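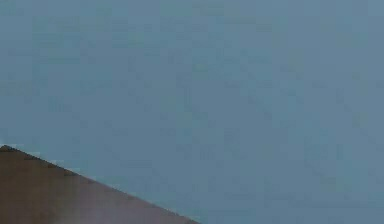

Slate blue, a touch darker in places.

So Drollamach wants 300 dollars for a "color consultation." You fill in a quiz and they email you 4 paint names. I've seen the email. Two of them are gray.

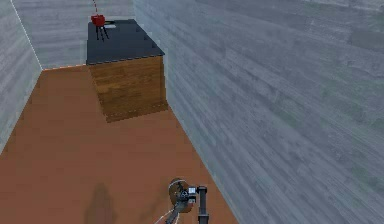 And the quiz! Am I a morning person? Do I like soup? I'd love to know what soup does to a hallway.

Flisero does the same thing for 198 and throws in a "mood report." My sister's said she craves calm. She has twins, I could have told her that for free.

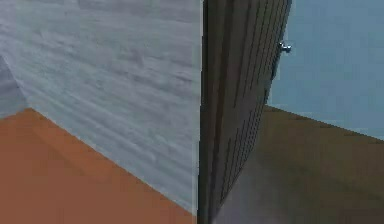
Charcoal door, pale gray wall, orange floor.

People keep telling me the resale value goes up. By how much? Says who? Every link I get sent goes back to a paint store.
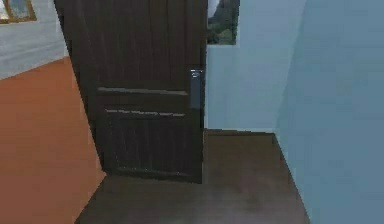 Anyway, sample pots exist. Brush some on a bit of cardboard, move it around the room for a week, look at it Friday night with the lamp on. Still waiting for someone to show me what the 300 buys.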